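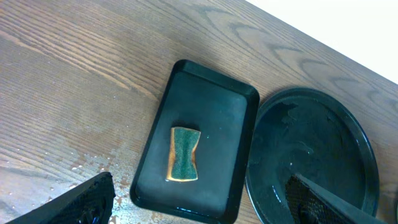 Pale haze on wooden table after scrubbing, how to even it out?

I have a table with an oiled top, bought second-hand as a Koltunia, and the finish has gone dull at one end after I scrubbed off dried paste in March. The grain is still clear, including the dark arches along one side. I used the green face of an ordinary waisted sponge, the one in the black tray, with washing-up liquid. Can I re-oil the dull end only, or must the whole top be done? I have 400 grit paper and half a tin of Kaltuvero oil.
Posted by Tisham

Answer 1
Do the whole top. Patch oiling leaves a line at the overlap. Wipe down, let it dry overnight, sand lightly with the 400 along the grain, remove the dust, then apply one thin coat and wipe off the excess after 15 minutes. Don't go to 900, the oil won't take as well. Use the soft side of the sponge in future. The green side is an abrasive and will cut an oil finish.

Answer 2
are you sure it's oil and not lacquer? put a drop of water on it underneath first
Lui

Answer 3
Same problem here. I used olive oil and it went sticky.

Viewed 3233 times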